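読了時間 3分

手持ちグリッパーに懐疑的な人間の記録

大学のロボットサークルに顔を出すようになって半年、今年の課題は「人の手でお手本を集めて、箱をつかむ動作を学習させる」だそうだ。四月の説明会で聞いたときから、私はあまり信用していない。

やり方はこう。ロボット本体には触らない。人間が手持ちのグリッパーを握り、小さな箱をつかんで運んで置く。それを一人200回。グリッパーの指先にはマーカーのついた立方体があり、あとで位置を計算するらしい。班は4人なので、単純な作業のわりに日程表はびっしり埋まった。

班長のFaustine Le Goffさんは「データは量より先に量」と言う。日本語としておかしい気もするが、言いたいことはわかる。わかるけれど、同じ人間が同じ癖で200回つかんだ記録から何が学べるのか、という疑問には答えてもらっていない。私は右手に力が入りすぎる。その癖ごと覚えられても困る。

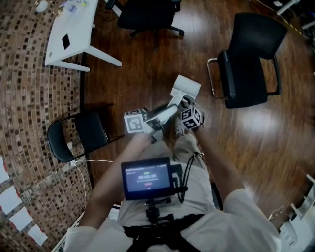
白い箱をつかんだところ。胸のタイマーは00:00:16。

胸にハーネスで画面を固定するのは、正直、肩がこる。経過時間が目の前に出るのは便利だが、数字が見えると人は急ぐ。前半と後半で動きの速さが違っていたら、それは学習のためのお手本なのか、私が早く帰りたかった記録なのか。ミーティングでそう言ったら、「ばらつきも財産」と返された。便利な言葉だと思う。

あと、床。木の床はつやがあって光をよく反射する。マーカーの検出に影響しないのかと聞いたところ、「たぶん平気」。たぶん、で200回やるのか。せめて最初の20回分だけ先に処理して、使えるかどうか見てから続けませんかと提案した。これは通った。今回の会議で唯一の収穫である。

ちなみに去年の班はKerslakeという名前のプログラムで似たことをやり、発表会では箱を30回中4回しか置けなかった。先輩たちは「つかむところまではよかった」と今でも言う。つかんだあとに落とすのは、つかめたうちに入るのだろうか。その反省がどこに書いてあるのか探したが、共有フォルダには打ち上げの店の地図しかなかった。

文句ばかり書いたが、作業自体は嫌いではない。箱の角にうまく指が合うと、少し気持ちがいい。ただ、それと「ロボットが賢くなる」の間にはまだだいぶ距離がある。20回分の結果が出たらまた書きます。だめだったら、だめだったと書きます。

コメント(4) シェア 20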